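Gerkton's hat swap is back, 10 May 2026

I stopped by the Bester community room this morning, and the swap is already busier than I expected! You bring a clean hat or cap, you take one home – simple as that. There's mending too, for 3 dollars.
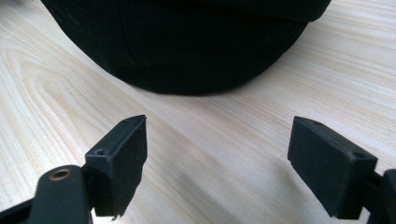
Can I come if I have nothing to swap?

Come anyway, there's a 2 dollar box by the door.

I've got my eye on something in black cloth, and my old wool one is going in the pile. The next swap is in October, same room.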